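April, workshop book, Tultdale shed

Glaze tests, second firing of the tenmoku batch

Kiln packed by Jade and me, finished by 9.40. Same shelf order as last time so the results can be compared. Bisque tiles on the bottom, Tusdale stoneware bowls in the middle, the side plates on top.

Ramp at 100 an hour to 600, then full power. Cone 8 down at 4.15 pm. Held 20 minutes, then off with the bungs in. Peephole reading was lower than the controller, as usual. Trevor wants the thermocouple changed before we do anything bigger and I agree.

Results after opening:

Batch A (old recipe): runs badly on anything steeper than the tile. Two bowls stuck to the shelf. Scraped and re-washed.

Batch B (2 per cent more china clay): stopped short of the foot on every bowl. Rim breaks to rust. Slightly dry inside where Hayley poured thin. Best so far.

Batch C (Dalsgaard ash in place of whiting): dull green, pinholes. Not worth repeating unless we sieve finer. Howard disagrees and has kept back a bag.

Crazing: none on B after the freezer and kettle test. C went on the first round.

Storage and washing

Grey plates go on edge in the wooden rack, never stacked while the feet are unground. Check each rim with a fingertip before it goes on the shelf. Chips go in the seconds crate with the batch letter in pencil.

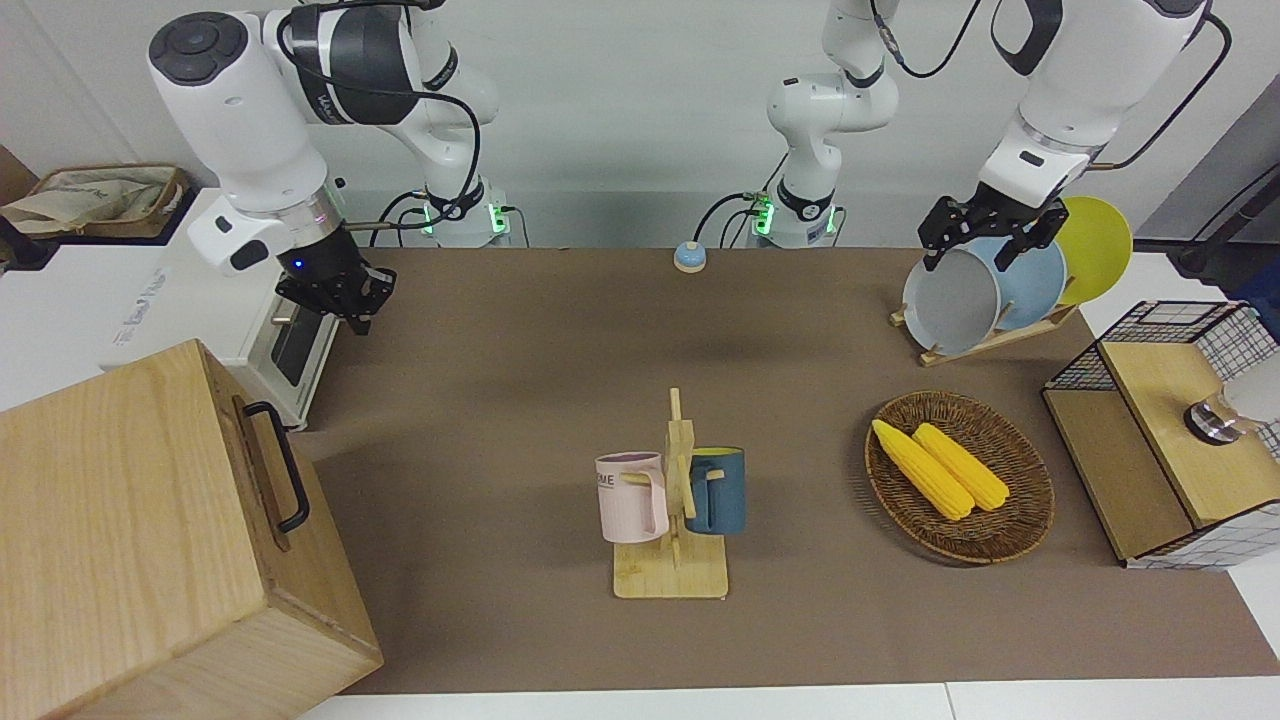

To do

Order china clay and kiln wash.
Weigh out B again, 223 g dry, and try it over the white slip.
Ask Shirley for her notes on slow cooling.
Grind feet on the middle shelf bowls.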